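Sharpening notes, bench chisels and block plane irons

Quick ones this time. Been meaning to type these up since August and they keep ending up on scraps of masking tape stuck to the drill press.

Flatten the back first

Only the first inch or so. No need to polish the whole thing up to the tang, waste of a Tuesday night. 200 grit paper on a piece of float glass if the back is bad, then the stones. If you see a bright band right behind the edge all the way across, stop. Stop there. I used to keep going and all I got was black fingers.

Old flea market chisels sometimes have a belly in the back. Hold it to a straightedge before you pay. A hollow is fine, a belly is hours.

Grinding

Slow wheel if you have one. Fast wheel is ok with a light touch and a can of water next to it. Dip before it feels hot, not after. If the edge goes blue, you have to grind back past the blue, no way around that with plain carbon steel.

Dress the wheel more often than you think. A glazed wheel just rubs and makes heat. I keep the dresser on a hook right by the switch so theres no excuse.

Set the tool rest with the grinder unplugged. Mark the bevel with a Sharpie, turn the wheel by hand, look where the ink comes off. Middle of the bevel is what you want. Adjust, re-ink, go again.

Angles I use

Paring chisels 25. Bench chisels 30. The ones I hit hard, 32 or so, and they hold up a lot better in white oak. Block plane iron 25 and don't overthink it, the bed angle gets added on anyway.

Make a stop block for the honing guide. Scrap of plywood, little cleats glued on at the right projection for each angle. Write the angle next to each cleat in pen. Mine is from a Cutton drawer front I messed up, been using it for years.

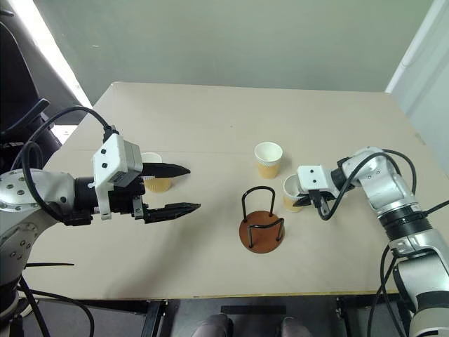
Honing

Oil or water, pick one and stay with it. Don't put oil on a water stone, ever. Flatten water stones every session, pencil grid on the face, rub on the flattening plate till the pencil is gone.

Pressure: fingers right down by the edge, firm on the pull, almost nothing on the push. 4 or 5 strokes on the fine stone is plenty if the coarse stone did its job. If you are still scratching away at the fine stone after a few minutes go back down a grit.

Feel for the burr all the way across. Burr in the middle but not at the corners means your stone is dished or you're not there yet.

Taking the burr off

Back flat on the fine stone, one or two pulls. Then bevel once. Then the strop. Strop is a strip of leather glued rough side up on a flat board, green compound rubbed in like crayon. Always pull, never push, or you'll slice it. The Holholm compound is crumbly when cold so warm it in your hand a minute.

Don't lift the handle at the end of the stroke. Rounds the edge over and then you are back at square one.

Testing

End grain pine. Soft pine is the hard test, a dull edge crushes it and leaves it chalky looking. A sharp one leaves it shiny. Skip the thumbnail thing and skip shaving your arm, looks dumb after a while.

Storage

Wipe down with camelia oil or plain mineral oil, thin coat. Not in a drawer loose. Edge guards, a rack, a roll, whatever. Cheap vinyl tubing slit down one side works on narrow chisels.

Cardboard boxes hold damp, thats where my rust came from.

Touch up before it's dull. A minute on the strop when you come back from lunch beats half an hour on the stones Saturday.

Next page: card scrapers, and what to do with a bent one.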